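Inside the Old Dell: Gallery

Every January I promise to do something about the shelf of retired office computers, and every January I get as far as dusting the top of them. This year I finally put one on its side and took the panel off, and I'm so glad I did. I had forgotten how much I enjoy the inside of a desktop tower. It's like opening the back of a good clock (only with a lot more cable to push out of the way).

A word about the machine first. It's a black Dell that came to us from the Toft office when they cleared out their back storage, along with 30 others in various states of health. Laurențiu Mihăilă went through the whole pallet with a notebook and gave each one a number, and this one ended up as 727, for reasons that made sense to him and that he has explained to me at least twice. It went on the keep pile early. The plan is to get it ready for the Kelum reading room, where people mostly want to check their mail, print a form, and maybe look at pictures of the grandchildren.

I'm keeping the notes short under each picture, or at least I'm trying to. If you have worked on one of these you'll know most of it already, and if you haven't, I hope it makes the inside of your own computer feel a little friendlier.
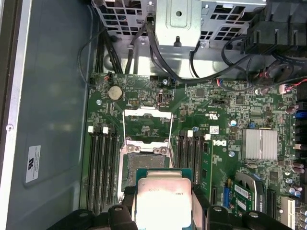

The green Dell board, with the processor socket open and empty. The silver coin cell in its round holder is the CMOS battery.

I do like a board you can get your bearings on. Once you have found the coin cell and the socket, the rest starts to fall into place, and before long you're pointing at things and naming them out loud to whoever is in the room. My usual advice to beginners is to spend ten minutes just looking before they pick up a screwdriver. Lærke Hviid goes further and draws a little map on the back of an envelope, with arrows for every cable, and I have to say her machines go back together faster than mine do.

The battery is worth a thought on any computer that has been sitting on a shelf. When it runs down, the clock forgets what year it is and you get a grumpy message at startup, and people think the whole thing is broken. A new one costs less than a cup of coffee! I bought a strip of 10 and expect to use every one of them before we reach the end of the pallet.

Then there are the cables, which deserve their own chapter. Power cables in an older tower have a mind of their own, and after enough years folded one way they really don't care to be folded any other.

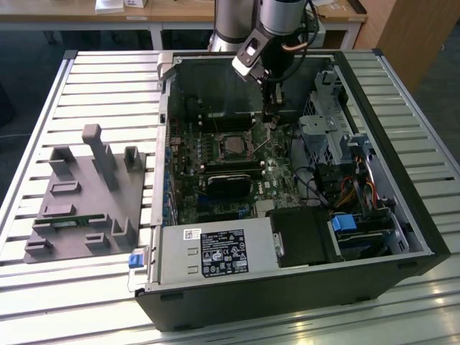
I've always had a soft spot for the colored tabs and latches that some office machines come with. Somebody sat down and thought about the person who would be opening the case years later, and decided to make the useful parts easy to find. It's a small kindness, and I notice it every time. Home computers from the same years can be a real scavenger hunt by comparison — I once spent most of an evening on a single drive bay, with Kári Ketilsson holding the flashlight and offering encouragement.

Now, the processor. This is the part that makes new people nervous, and I understand why. The contacts in the socket are very fine and they don't forgive a slip, so the chip should go straight down and rest there by its own weight, with no pushing and no sliding. Line up the corner mark and the notches first, then lower it, then close the frame and bring the lever down. The lever takes more force than you'd expect. I winced the first 98 times or so, and I've more or less made my peace with it since.
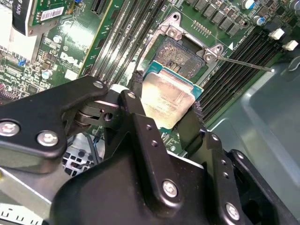

The processor tilted just in front of its open socket, with the memory slots on either side.

Nadhirah Wattimena has asked for the next gallery to be all about memory and which sticks go in which slots, so I've started putting a box of them aside. If you have any old desktop modules in a drawer, she would love to hear from you, even if you have no idea what they came out of.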